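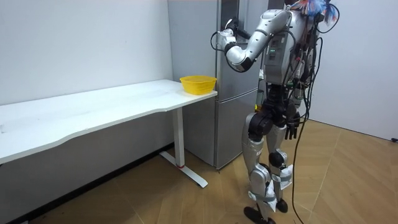
Caron town guide, notes 12/06/2021

Old quarter text mostly done. Went thru Raymonde's draft of the history page again. She has the market hall older than the church, Réjean's parish notes have it the other way. Left both in brackets until Jocelyn gets back to us from the archive.

Walking route: Harvey timed the loop from the mill bridge up to the chapel, 74 min with stops. Too long for the leaflet. Cut the cemetery lane, keep the washhouse. Steps behind the bakery, 4 flights, needs a warning for strollers.

Sandunine vineyard page - opening hours still the September ones. Email them. Tasting room closed over winter?? check.

Map: river label sits on top of the parking lot, and north arrow is missing on the folded verison. Kendra redoing both. Scale bar to read 500 m.

Bus stop by the fountain has moved two streets down, fix in text AND on map.

To do
- legend for map (Kendra)
- chapel key, who has it now
- shorten intro, 2 paragraphs max
- spelling of the mill family, three versions so far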